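Fortin Supper Club: minutes of the planning meeting

29 August 2023

Present: Ravinder Li (chair), Yaw Amoah, Karine Cloutier, Wael Belkadi
Apologies: Mackenzie Turcotte
Minutes: Karine Cloutier

1. Last meeting

Minutes agreed. Yaw has been paid back for the tablecloths. The Podia hall is booked for the November supper and we have the kitchen from noon, which is wonderful news after last year's scramble!

2. Menu

Wael brought his draft menu and it went down a treat. Leek and potato soup to start, then baked trout or a bean and squash stew, with a big lemony green salad passed round in the middle of each table. Yaw asked for more bread than last time and everyone cheered. Pudding is between plum crumble and rice pudding. Ravinder wants both (so do I) and Wael will cost them up.
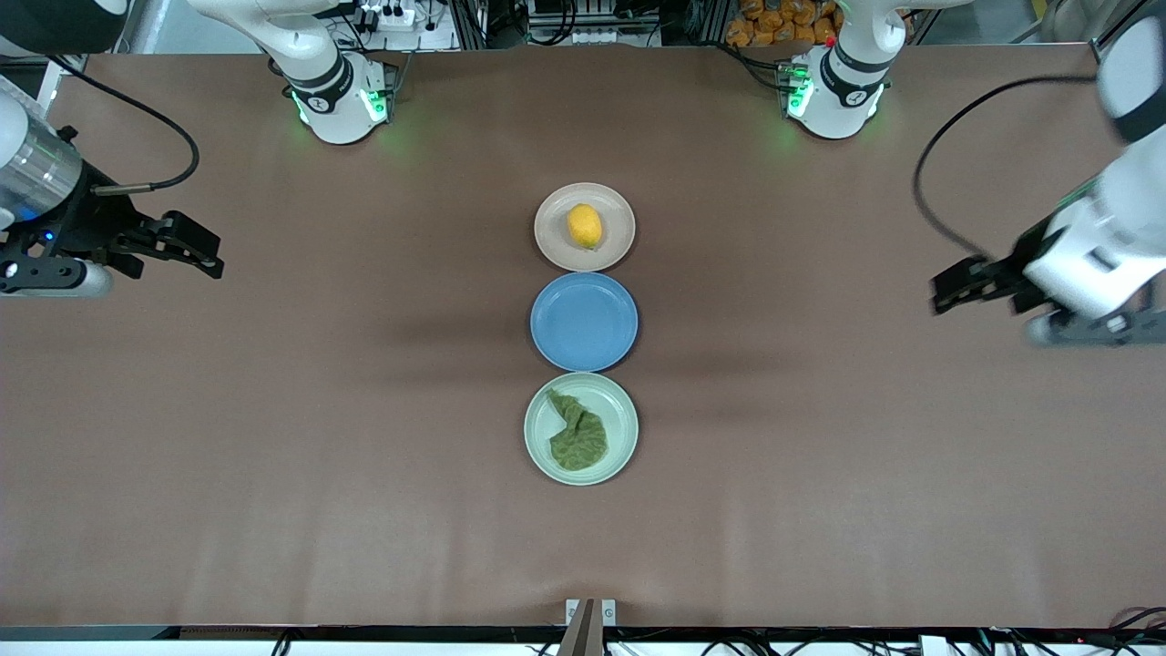 3. Tickets and money

We sold 42 tickets last November and could have sold plenty more, so we are going up to 125 places this year. A big jump, but the hall takes it easily and the waiting list is already growing. We have 436 pounds in hand. Ravinder suggested keeping 40 places back for neighbours on the Dimow estate at half price. Agreed straight away, all in favour.

Action: Ravinder to write to the Dimow residents' group.

4. Plates and greens

Long and very cheerful talk about crockery. Karine would love mixed colours on the tables, with the pale green in among them, and Wael says salad leaves look lovely on it. Yaw prefers plain white but gave way gracefully. We will borrow what we can before hiring anything. Greens to come from the allotments if the frost holds off, otherwise from the market.
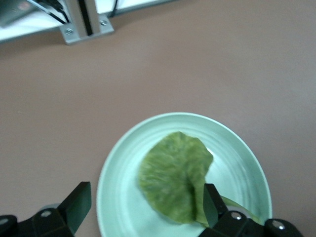
5. Music

Mackenzie sent a note to say that Skovix, the fiddle and accordion trio, can play from half past seven and will do it for supper and petrol money. Brilliant! They need two sockets and a bit of floor that isn't next to the kitchen door. Yaw to draw up a table plan with room for them, and for dancing once the pudding is cleared.

6. Laying up and helpers

We need more hands for laying up in the afternoon. Wael has offered to run a practice evening for anyone new to serving, starting with how to carry three bowls of soup without a thumb in any of them.
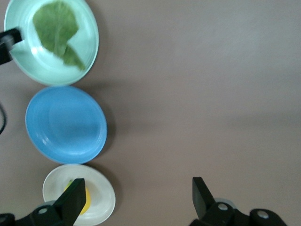
Karine to put a sign-up sheet by the hall door and another in the library. Washing up will go in two shifts so that everyone gets to hear some of the music.

7. Any other business

Yaw's niece has painted a gorgeous poster and we would like it up everywhere by the end of next month. Ravinder to ask about printing. Coat rails still to be found.

Next meeting at Wael's house, date to be sent round. He is making both puddings for us to try.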